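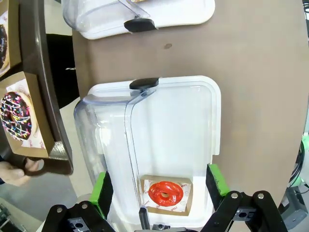
Red-glazed doughnut, lid up.

Search this repository
Go to file

flenis-solo-log

README

This is my play log for Flenis, the river trading game, tidied up enough that other people can poke at it. I play it almost entirely solo against the Merrick deck, and I got tired of scrolling through my own notes to find out whether I was getting any better (a bit, on the easy map). So it all went into plain CSV files and now it lives in a repo.

There are 38 finished games in here. Abandoned games are left out, except for one on the Plulmont map which I conceded on the last turn and counted as a loss. It has "conceded" in the notes column if you want to drop it.

What's in the folder

games.csv - one row per game, 13 columns, the main thing
turns.csv - cargo and coin at the end of each turn, for the games where I remembered to write it down
maps.csv - short names for the maps and which box they come in

The columns you'll probably want

game_id is just a running number, in the order I played them. map is either base, plulmont or norkamar. merrick_level goes from 1 to 3, same as the rulebook. my_score and merrick_score are final scores after the harbour bonus. first_cargo is whatever I picked in the opening draft, spelt the way it's printed on the card. notes is free text and a mess, sorry. Commas in there are quoted so it should still load fine.

Things to watch out for

I was playing the harbour bonus wrong until September. I'd been scoring it for every dock you'd visited, when it's only docks where you still have a boat! I went back and fixed the scores where I had enough written down to do it. The rest have bonus_fixed set to no, and I'd leave those out of anything to do with averages.

Norkamar games run longer because of the extra winter round, so don't compare those scores straight across with the base map. I did that at first and thought I'd become brilliant overnight.

The Merrick deck was shuffled by hand, with my usual lazy overhand shuffle. If you spot a suspicious run of toll cards that's probably me and nothing to do with the game.

Also, this is one person's play. I like timber, I nearly always open with timber if it's there, and first_cargo will tell you a lot more about me than about which cargo is strongest.

Using it

Any spreadsheet will open these. Decimal points don't come up, dates are left out on purpose, and blank means I didn't record it - it never means zero.

Do what you like with the files. No rulebook text or card art is included and please don't send me any. If you've got your own solo log with the same columns, open an issue and I'll link to it. Two-player logs are welcome too, but they'd need 2 extra columns and I haven't settled on names for those yet.

Last updated Feb 1, 2019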